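Your questions about staying at Stirnaro

Last updated 31/05/2020

I get asked the same things over and over by email, so I've put the answers in one place. I'm Graciela Daza and I run the guest rooms at Stirnaro, up at the top end of the village of Drostent. If your question isn't covered, write to me and I'll answer as soon as I'm back indoors – in the good weather that can be after supper.

How do I get to you without a car?

Take the train down the main valley as far as Dirnex, then the post bus from outside the station. The ride up takes 38 minutes and it's lovely, but sit on the left if you don't care for big drops. Get off at the last stop, by the trough, and walk up the lane past the church. We're the house with green shutters and far too many geraniums.

The last bus leaves Dirnex earlier than city people expect, so do look at the timetable before you book a flight. If you miss it, ring Hipólito Durán, who drives the village taxi. His number is in your booking email. He'll come down for you at nearly any hour, though he does like to be asked nicely.

And with a car?

The road is tarmac all the way and cleared in winter, but it's narrow above the second bridge and you'll meet the bus on a bend at some point. The bus wins. Please carry chains from the first snow, even with good winter tyres – I've had guests spend a cold hour at the bottom of our lane arguing about this.

There's free parking for four cars behind the house. If you've got a camper or a roof box taller than you are, tell me beforehand and I'll find you a spot by the sawmill.

Will the altitude bother me?

The village is lower than most people think and I've never had a guest feel poorly in the house itself. The top of the ridge walk is another matter, at a bit over 2,000 metres. Go slowly on your first day, drink more water than you fancy and leave the wine until you're back down.

What is there to do in summer?

Walking, mostly! The easy one is the lake path, which starts at our back gate and is fine for small children and grandmothers. The ridge is a full day with a steep pull at the start. In between there's the old hay track to the Fuentealba dairy, where Agustina Fuentealba sells cheese from a hatch in the wall whenever she's not up with the cows. Bring cash and a bag. She doesn't have either to spare.

If you want something harder, Nicanor Montecinos guides small groups over the pass from June until the snow comes back. I can put you in touch but I don't take bookings for him, so please don't send me his deposits.

Do you have proper skiing?

We've got two drag lifts, one old chairlift and a nursery slope, and that's your lot. Beginners and families love it, and good skiers get restless by the third day. There's a bigger area across the valley which you can reach by bus with a change in Dirnex, and plenty of my guests do a mixture of the two.

Cross-country is what we're best at, in my opinion. The track goes right round the meadows and through the larch wood, and on a clear morning I'd sooner be there than anywhere. Catalina Gaete hires out skis and boots of both kinds from the shop by the trough. Tell her your shoe size in advance if you've got very large or very small feet.

What does a room cost, and what's included?

A double is 135 a night for the two of you in winter, in local francs, with breakfast. Summer is a little cheaper and I'll quote you when you write. Bed linen, towels and the tourist tax are in the price. Lunch isn't, but I'll make you a packed one if you ask the night before.

Breakfast is bread, butter, Agustina's cheese, my own jam, eggs if the hens are willing, and as much coffee as you like. I bake a cake most mornings too, and guests who come down late get what's left of it.

Can you cook for vegetarians, or people with allergies?

Yes to vegetarians, no trouble at all. I can do gluten-free bread if I've got a couple of days' warning, as it comes up on the bus. With serious nut allergies I'd like us to talk on the phone first, because it's a small kitchen and I do a lot of baking with hazelnuts.

Is there a kitchen I can use?

There's a small one on the first floor with two rings, a fridge and a kettle. It's meant for warming up soup or a baby's bottle. Please wash up as you go – someone else will want that saucepan.

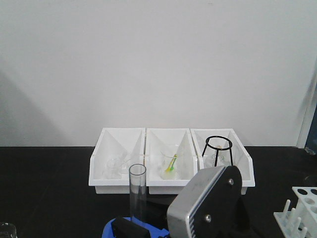
Fondue is the one thing I ask you not to make up there. The smell gets into the curtains and stays until spring. I do one downstairs for everybody once a week instead, and you're very welcome to help stir.

Can I bring my dog?

One dog per room, yes, as long as it's happy around hens. Dogs need to be on a lead on the lake path while the cattle are out. There's a tap by the back gate for muddy paws and I'll lend you an old towel. Please don't use the white ones.

Is there wifi?

There is, and it's good enough for emails and a film if the whole house isn't trying at once. Phone signal is patchy indoors and much better on the bench outside.

How do I book, and what if I have to cancel?

Send me your dates, how many of you there are and whether you want a bath or a shower. I'll hold a room for a few days while you sort out your travel. I ask for one night's money as a deposit, and you get it all back if you cancel more than two weeks ahead. Later than that, I'll try to move your stay to other dates first.

Everybody's plans are up in the air this year, so if travel rules change and you can't get here, you'll get your deposit back whatever the date. Just drop me a line.

What time can I arrive?

From three in the afternoon, please. If you turn up early, leave your bags in the hall and go and have a coffee by the trough. Check-out is at ten, but nobody minds if you sit in the garden until your bus goes.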